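Liria Hand Grippers (pair)

Print this page | E-mail this page

Sold as a pair, left and right. Kit or ready built. Made in small batches at the Vuddale shared workshop.

I started making these for myself, and I'll admit the first pair was horrible. The fingers wobbled, the trigger pinched, and the cable came out of the bottom so it was forever under my wrist. The ones on this page are the fourth go and I'm very happy with them (my hands are too!). If you've built a small arm at home and you're fed up with steering it round with a game pad, a pair of Lirias lets you pick things up with your own two hands and record how you did it, and your arm gets something decent to learn from.

You hold one in each hand from underneath, a bit like a hot glue gun. Squeeze and the jaws close, let go and they spring open again. The fingers are black and chunky, and the white plate on top is where everything else bolts on. I've kept the screw holes in the plate wide apart so you can get a proper screwdriver at them without taking the whole lot to bits, which was my biggest moan about version three.

The cable leaves at the side and loops round your hand towards the wrist. I clip mine to my sleeve. Long black sleeves are a good idea anyway if you're filming, as bare arms confuse my tracking no end, though yours may be cleverer than mine.

What I do with them most is lamps, cups, boxes, the ordinary bits and bobs you'd want a home arm to shift about. A little desk lamp is a lovely test. You've got a thin stem and a round base to choose between, and you very quickly find out whether your fingers are lined up, as a crooked pair will nudge the base away before you've got hold of it.

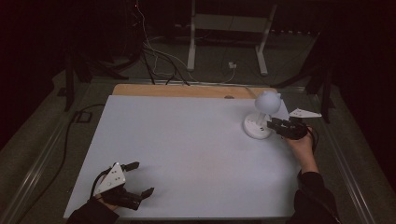 Can I use just one gripper if my build only has a single arm?

A single gripper works perfectly well on its own. Plug it into either port on the Tian box and leave the other one empty. I only sell them in pairs at the moment, so the second one can be your spare.

Setting up your table

You don't need anything fancy. My table top is wooden and I lay a pale, smooth sheet over it, with a strip of wood left showing at the back. Do try a plain covering before you blame the software! I spent most of April hunting for a fault that was nothing but wood grain. Matt is best. Anything glossy throws the light straight back up into the finger camera and you'll get white blobs all over your recordings.

Keep the middle of the sheet clear and put the thing you're picking up well away from you, far enough that you have to reach for it. Everybody sets it down right under their nose the first time (me included), then wonders why the arm can't manage anything further off.

Cables are the boring bit. Run them off the back of the table and let them hang with some slack. If one goes tight halfway through a recording you'll feel it tug, and so will your arm when it copies you, poor thing.

The finger camera

Each gripper has a little camera looking down past the fingers, so both tips are always in view near the bottom corners. When the jaws are fully open there's 70 mm between the tips. That's enough for a mug but it won't do a big jar, so please don't buy them for jars. The focus is fixed and I set it for the finger tips. Hands and sleeves that stray in close to the top will look soft, and quick movements smear. Slow down a bit and it's much better. 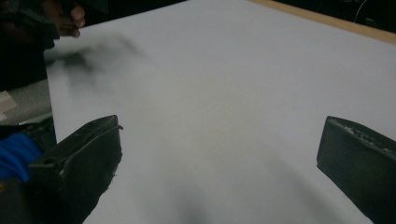 Jaws open over the sheet, finger camera view.

Bits you'll want to know

Jaw opening: 70 mm
Weight, each gripper without cable: 188 g
Finger pads: replaceable, fixed with two screws
Works with: Tian logging box (sold separately), Avska arm kit
Handed: left and right are mirror images, so don't swap them over

The Avska fingers are the same shape as the ones on the hand grippers. I copied them across on purpose. If your arm has different fingers you can still use Lirias, but your recordings will be of a grip that your arm hasn't got, and you'll have to do some fiddling. Drop me a line first and tell me what you've built, I like hearing about it and I'd much sooner talk you out of a sale than have you cross with me.

How long do they last? My own pair has done 1,000 recordings and I've changed the pads once. The tops of the fingers pick up scuffs and I've stopped caring. The trigger spring is the part I'd keep an eye on. If the jaws get lazy about opening, it's the spring, and there's a spare taped inside the lid of the box.

Building the kit

Allow an evening. The only awkward step is getting both fingers to meet flat, so do that one before you tighten the top plate, and have a bit of paper handy to pinch between the tips. If it slides out at one side, loosen, shuffle, try again. You'll need a small crosshead screwdriver and some patience. No soldering unless you want to shorten the cable.

I make 10 pairs at a time. When they're gone there's a gap while I make some more, and you can ask to go on the waiting list by e-mail. Built pairs take a little longer as I try each one on my own table before it goes in the post.

Page last updated: April

Print this page | E-mail this page

Related items
Tian logging box, two port
Avska arm kit, table clamp version
Liria finger pads, set of four
Liria trigger springs
Side-exit cable, black, long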